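**Prirnodar Staff Forum > Facilities and Operations > Donated Goods**

**Topic: Placement of footwear on the white sorting tables**

---

**T_Ravn** (Donated Goods, shift lead)

Colleagues are asked to comment on the following before the revised intake procedure is issued.

The current procedure, carried over from the Istitz site, states that footwear is to be inspected on the floor mat and moved directly to the shelf. In practice, most shifts now place shoes on the white tables for inspection, pairing and labeling. The procedure should describe what staff do, or staff should return to what it describes. I have no strong preference, but I would like one rule for all shifts.

During the February drive we processed 46 pairs in one afternoon. Staff who worked from the floor mat reported that it was slow and hard on the knees. Those who worked at the tables reported no difficulty.

Please keep replies to the question of where footwear is placed. Pricing is covered in another topic.

Tove Ravn

---

**intake_north**

The north team supports table inspection. A shoe that is standing upright at working height can be checked for a split strap, a loose insole or a worn heel without bending. The same work on the mat requires the staff member to pick up every item at least twice.

We would ask only that the tables be cleaned at the end of each shift and that this be written down somewhere other than the whiteboard.

---

**E_Briem** (Health and Safety)

I am not able to support the proposal as worded. The white tables are also used for folding clothing and, on some mornings, for sorting baby items. Soles have been on the street. The existing rule was adopted for that reason and it remains sound.

If the tables are to be used, I would require the following:

- a washable cover under all footwear, without exception
- no footwear and clothing on the same table during the same shift
- soles brushed at the intake door before the item enters the room

Ea Briem

---

**intake_north**

With respect, the third point will not be followed on a busy day. There is no space at the intake door for a person to stand and brush soles while donors are arriving. A rule that is ignored from the first week should not be in the procedure.

---

**m.halvard_ops**

I agree with the north team on the brushing and with Ms. Briem on separate tables. Most of the difficulty at present comes from mixed surfaces. Small items such as lanyards, cables and keys are put down on whichever table is closest, and they travel into the wrong bins with the next armful of goods.

I would suggest that slip-on shoes and sandals be treated as a category of their own. They have no laces to tie the pair together, they separate easily, and they make up most of our single-shoe box. In my view they should be handled one at a time, sole down, with the opening facing up, so that the inside can be checked and any lettering on the strap can be entered on the card. The lettering is often the only means of matching a single black slip-on to its partner.

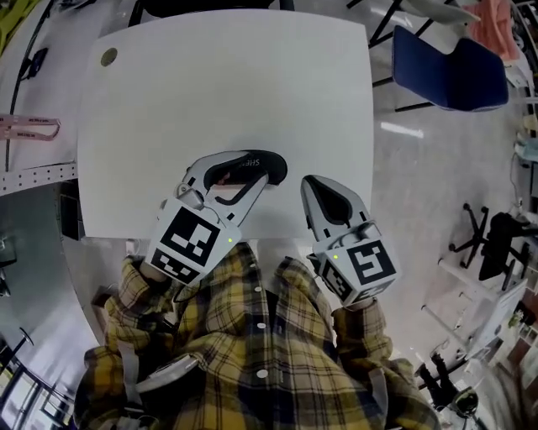 The card should then record the strap lettering exactly as it appears, in capitals if it is in capitals, followed by the color and the size if a size can be found. Entries such as "black sandal" are of no use when the box contains a dozen of them. I would also ask that staff refrain from deciding on the card whether an item is a sandal, a slide or a house shoe. "Slip-on" is sufficient for all of these, and we have lost matches in the past when the two halves of a pair were filed under different words.

Pairs should be joined with a Bandico band through both straps as soon as the second shoe is found. The bands are in the upper drawer.

---

**c_pasi**

May I raise an objection to the bands. They leave a mark on soft straps if the pair stays on the shelf over a weekend. The Pasichnyk shop returned several pairs to us on this account. A paper tag through each shoe, with the same number on both, does no damage and costs less. A box of 100 tags lasted our shift almost the whole spring.

---

**m.halvard_ops**

Tags come off in the bin. Bands do not. I accept the point about soft straps and would limit bands to pairs that leave the same day.

---

**E_Briem** (Health and Safety)

I have read the replies. I am prepared to withdraw the requirement for brushing at the door, provided that visibly soiled footwear is refused or bagged at intake. I am not prepared to withdraw the requirement for a cover. A bare tabletop is easy to wipe, but it has to be wiped every time, and I do not have confidence that this will happen between items.

---

**intake_north**

The covers slide on the white tables. We tried them last year. If covers are required, clips will be required as well, and someone will need to order them.

---

**T_Ravn** (Donated Goods, shift lead)

Thank you for the comments. The following will apply on a trial basis from Sun 5 June:

1. Footwear may be inspected on the table nearest the shelving. The other tables are reserved for clothing.
2. A washable cover is to be used and clipped at the corners. I will order the clips.
3. Slip-ons are inspected singly and carded with the strap lettering.
4. Both bands and tags are permitted. Bands are for same-day pairs only.
5. Personal items, lanyards and cables are to be kept off the footwear table.

Ms. Briem's objection to uncovered tables is noted and has been accepted in full. The disagreement over tags remains open, and c_pasi is asked to bring one of the marked pairs to the next shift meeting so that we can look at it.

---

**c_pasi**

I can bring two. Is the meeting still in the back office?

---

**T_Ravn** (Donated Goods, shift lead)

Yes, at the usual time.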